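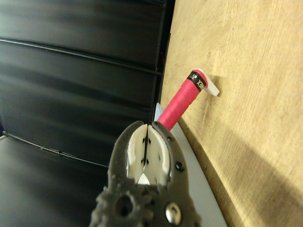
*Gripper jaws with white finger pads.*

# Preria Fries Menu Data

Menu and price records for side orders sold at Preria, a burger chain with 70 restaurants. The table has 1,000 rows. One row is one side item, in one size, at one restaurant.

Last changed Mar 2, 2021.

## Files

- `sides.csv`: the main table
- `stores.csv`: store number, town, opening year, drive-thru (y/n)

Join them on `store_id`.

## Columns in `sides.csv`

| Column | Meaning |
|---|---|
| `store_id` | Preria store number |
| `item` | Name as printed on the menu board |
| `cut` | shoestring, crinkle, wedge, curly, or none |
| `size` | small, medium, large, or one size |
| `price` | US dollars before tax |
| `oil` | Frying oil named on the allergen sheet |
| `score` | Taste score, 0 to 100, blank if not tasted |
| `taster` | Initials |

`cut` is "none" for onion rings, slaw and the baked potato. A blank `oil` means the store had no sheet posted. It does not mean the item is baked.

## How it was collected

Prices were copied by hand from the boards inside the restaurants. Drive-thru boards were skipped, as they leave out the small sizes at many stores. Zinhle Van Wyk and Pieter Ngcobo did the copying, and Endang Gunawan checked the table against receipts where we had them.

Tasting was done in the car, within a few minutes of pickup, with no ketchup. Salt was left as served.
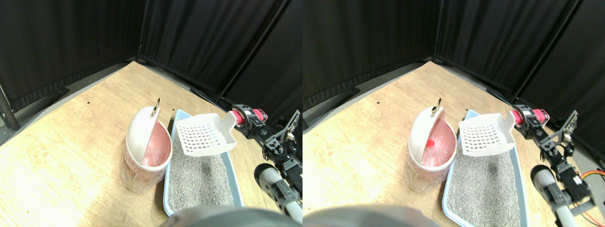

Why do some large fries cost less than the medium at the same store?

Those stores had a coupon price on the board for the large size. We copied what the board said and did not try to work back to the regular price.

## Known problems

- Store 41 changed its menu in September, after we had been there. Its rows are the old menu.
- "Prairie Fries" and "Prairie Fry" are the same item. Both spellings are on the boards, so both are in the table.
- Scores from the two tasters (ZVW and PN) are not on the same scale. PN scores wedges low. Compare within a taster.
- Combo meals are left out. Splitting a combo price into burger, drink and side was more guessing than we wanted.

## Use

Free to use with credit. Please don't present the scores as customer ratings. Send corrections to Zanele Joubert through the issues page, with the store number and the item name as printed.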